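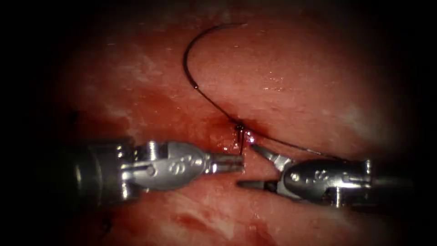
The Trasitz protocol allowed two attempts per knot. Ingvar Zoëga was on his first, at some twenty past four in the afternoon, and had stopped talking.

The thread was dark, which he preferred. Pale thread disappeared against wet tissue and had to be found again by guesswork. He checked the knot, then the long end, then the knot.

"Tension?" said Hauksdóttir, from the other side of the room.

"Acceptable."

She wrote it down as a dash. Acceptable was not a value. The form had been drawn up at Clemska by people who liked values, and it ran to 249 fields, one of which asked for the colour of the thread and offered no space for the answer.

"You have a loop standing up," she said.

"I want it standing up. If it lies flat it sticks, and then I have to lift it."

"There is no field for that."

He considered the loop. In his first year at Kilter he had tied 517 knots on a strip of sponge at his kitchen table and kept the strip in a drawer. His wife had asked when he would throw it out. He had given her a month, May, without giving a year.

"Second throw," he said.

Hauksdóttir noted the time and turned the page. The rain had started again on the roof - she could hear it between the fans - and she had left her bicycle outside.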